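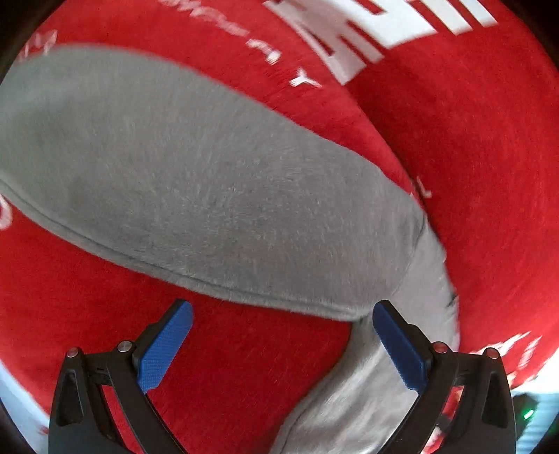
Red plush, grey plush, one rolled edge.

In defence of the plush thing

Teresa Grabowska
February 4, 2014

Every summer and every winter somebody writes the decluttering piece. You know the one. Start with the wardrobe, move on to the kitchen, be brave about the cords. And then, always near the end, the paragraph about soft toys. Bag them. Don't look at the faces. Op shop or landfill.

I want to argue with that paragraph. Only that one. The cords can go.

I grew up in Drernbridge in a house with three kids and not much cupboard. We had soft things all through it. A bear, obviously. A fish with one fin. A cushion that had started life as some sort of animal and had been loved flat so that even Mum couldn't say which. Nothing matched and none of it was worth a cent. And I could pick every one of them out in the dark, by hand, right now, forty-odd years on.

That's my case really. The rest is detail. But the editor wants a full column so.

Touch. We talk about toys as if they were for looking at. Colours, characters, is it from the film. A child of two doesn't care about the film. A child of two has found the seam. There is always a seam, or a piped edge, or a label, and the thumb goes there and stays there for years. Take a plush toy off a small kid and look for the spot where the pile's gone. It's never the tummy where the designer thought the cuddling would happen. It's an ear, or a strip of shiny stuff, or three centimetres of rolled edge along the bottom.

Short pile is best for this. I have views. Long pile mats, goes into little ropes after the first wash and then you've got a sheep that's been through a hedge. Short brushed pile takes a mark from your finger and you can rub it out again the other way. Light, dark, light, dark. Grown adults do it on the couch. I've seen people do it at the optometrist's on the chairs, right through an eye test.

And grey! Everyone is rude about grey. Grey toys are for boring parents with white walls, I read that in a magazine at the hairdresser. Rubbish. Put grey beside a proper red and it sings. Red on its own is just shouting. The old football scarves knew it, school blazers know it. Somebody in a design office somewhere knows it as well and doesn't get thanked.

Now the printing. This is where I go off plush a bit, so to be fair I'll put it in. I don't know when we decided that soft things had to have words on them. Little white letters on the fabric, a name, a slogan, a number. A toy can't just be a red thing any more, it has to be telling you something. A friend's boy got a stuffed racing car from a Flerkden servo promotion and it had more writing on it than the actual car. He couldn't read. He liked the wheels. The print cracked in the first wash and went to crumbs in the filter, and he liked it a good deal better after that.

So yes, some of it is advertising you can hug. I grant that. It isn't a reason to bin it once it's in the house and somebody's asleep on it.

The other argument against is dust. Mites, asthma, the lot. I take this seriously, my brother had a puffer from the age of six and we did the freezer trick, bear in a bread bag in beside the peas overnight, then the wash. There was a roster. My sister wrote it in texta on the laundry door and it stayed there until the house was sold. The bear survived. My brother is a plumber. I'm not a doctor so talk to yours, but "it gathers dust" is an argument against curtains too and I don't see anyone putting the curtains out on the nature strip.

Washing, as I've brought it up, because people ruin them and then say they were rubbish to begin with. Cold. Gentle. Pillowcase with the end knotted. No softener, it makes the pile greasy. No dryer, ever, the synthetic ones go hard at the tips like a cheap paintbrush and there's no comming back from it. Flat on a towel in the shade. Then a brush - a nail brush is fine - all one way while it's still a bit damp. Any shiny fabric on it will crease and stay creased. Leave it. Do not iron. I ironed a satin ear in 1991 and I can still smell it.

Red, wash by itself the first few times. You know why. I've had the pink school shirts.

Mending is the part I'd really fight for. We've lost it. A seam opens two centimetres, bit of white fluff poking out, and the thing's declared dead. It's five minutes! Ladder stitch, doubled thread, knot hidden inside. My mother did it in front of the news. Lakatos, the haberdasher that used to be opposite the post office, kept a jar of odd eyes on the counter and Mrs Lakatos would find you a near enough match without being asked what it was for. They closed and it's a phone shop. You can still get the thread at the supermarket, it's near the shoe polish.

I ran a mending table at the Prenura market last March, just me and a tin of needles, and put out a sign saying SOFT TOYS, GOLD COIN. I expected kids. Got mostly men my age. One bloke had a rabbit in a Woolies bag and he stood well back from the table the whole time I was stitching, looking at the honey stall. Wouldn't sit. Paid with a ten and was gone before I'd found the change. I did 49 repairs that day and my hands were no good for a week.

Now explain to me how that rabbit is clutter.

The tidy people say keep the memory, take a photo, let the object go. Lovely if your memories are flat. Mine have a nap. I have plenty of photos of the cushion-animal and they tell me what colour it was, wrong probably, those prints have all gone orange. They don't tell me what it was like to lie with your cheek on the corded bit and get up with a stripe on your face. When Mum moved to the unit we found it behind the hot water system and all three of us had a go. Grown people. My brother didn't want to give it back and there were words.

There's a limit. I know houses where the bed can't be found for the bears, and a child with sixty of anything doesn't have a favourite. Aunties should be spoken to. Show bags should be spoken to. If there's a whole tub of them under the house and nobody's opened it since the kids were in nappies, well, most of those can go, and the op shop will want them clean so see above. Ring first, a lot of them have stopped taking plush altogether and the ladies get sick of finding bags on the step.

But go through the tub with your hands. Not your eyes. Feel along the edges. If you come on a place that's been rubbed bare then it was somebody's, and you ask them before you do anything, even if they're thirty and live in Perth. Especialy then. I rang my son about a dog with a chewed collar, expecting a laugh, and there was this long gap on the line and then he wanted to know what the postage would be.

It was eleven dollars in a padded bag. I put a new nose on it first.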